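Sorting a Mixed Box: What Belongs Together and What Gets in the Way

Project report, second-year product design
Group: Kosport

1. Where the idea came from

Everyone in our group has a box at home that nobody wants to open. Damir's is under the stairs and holds the contents of a kitchen drawer, two hobbies and half a bathroom cabinet. When we had to pick a topic for the storage module, we kept coming back to that box. What makes a mixed box so awkward to empty? And could we say anything useful about which things should go in together?

We called the project Grarnen, after the shelf system we first meant to design. The shelf never got built (we still have the drawings!) and the contents of the box turned out to be far more interesting than the box.

2. How we worked

We collected everyday objects from our own homes and from the swap shelf at Pristska, the student house where three of us live. The collection grew to 54 objects, which we kept on one long table and labelled by shape, surface and how easily they rolled. Each round used a small handful of them in a plain rectangular bin with nothing printed on the inside. We wanted a bin with low enough sides to see over and high enough that a ball wouldn't escape.

We did the first rounds in August, before term, and the rest on Monday afternoons. For every round we wrote down how the things lay, which ones touched, and which one we would reach for first. Then we compared our answers. We disagreed far more often than we expected, and those arguments were the best part of the whole project.

3. Shapes that don't stack

Boxes are easy. You can put a box against a wall and it stays there. Rings, knobs and drinking glasses are another matter, and we got properly hooked on them. A ring that stands on its edge takes up much more height than one lying down. A knob with a scalloped head and a short stem has no obvious way up, so it lies over on one side and the stem points wherever it likes. We started calling these "wanderers" in our notes and the name stuck.
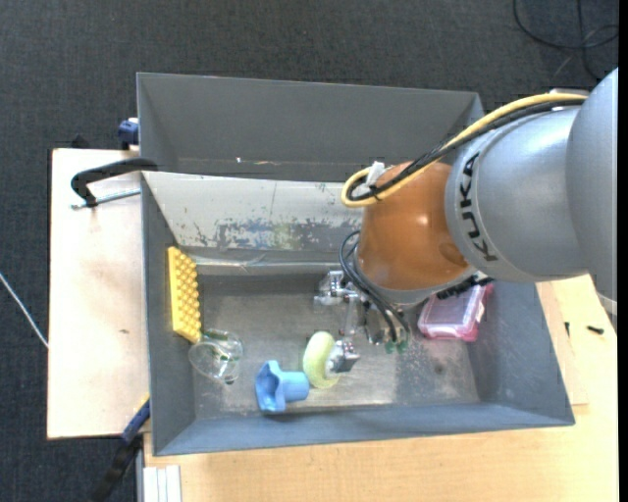 Fig. 1. Mixed round in the grey bin: a tipped drinking glass near the left wall, the light blue knob near the front, and the yellow-green piece beside it.

Transparent things gave us a whole chapter of trouble. A glass on its side shows up as a rim and a few pale reflections, and against a grey floor that isn't much to go on. Two of us missed a glass completely in one of the early rounds when we were sketching the layout from memory. After that we tried placing clear objects next to strongly coloured ones, and the sketches got noticeably better. Colour helps the neighbours too – a light blue thing and a yellow-green thing side by side are easy to tell apart even when they are nearly touching.

4. What we found

Gaps matter more than the number of objects. A bin with six things and a finger's width between them was easier to empty than one with fewer things pushed into a corner. We tested this with Ms Spahić's class as well, who gave us a whole lesson and were wonderfully blunt about our labels.

Walls are useful and annoying at the same time. They stop round things rolling, but anything lying flat against a wall can only be gripped from one side. We now think a slightly sloping wall would fix a lot of this, and Damir Matić has made a cardboard version with a slope on two sides. It leans a bit.

Breakable things deserve their own place. We knew this already, of course, but we had never looked at how a tipped glass sits among plastic objects, and what has to be lifted over it to get at the rest.

5. Next steps

We would like to repeat the rounds with a deeper bin and with soft things such as socks and cloths, which we left out completely this time. The bin we have in mind is 600 mm long. We also want to redo the labels, as "rolls a bit" and "rolls somewhat" were used for the same things by different people.

The object list and our sketches are in the appendix, in the order we made them.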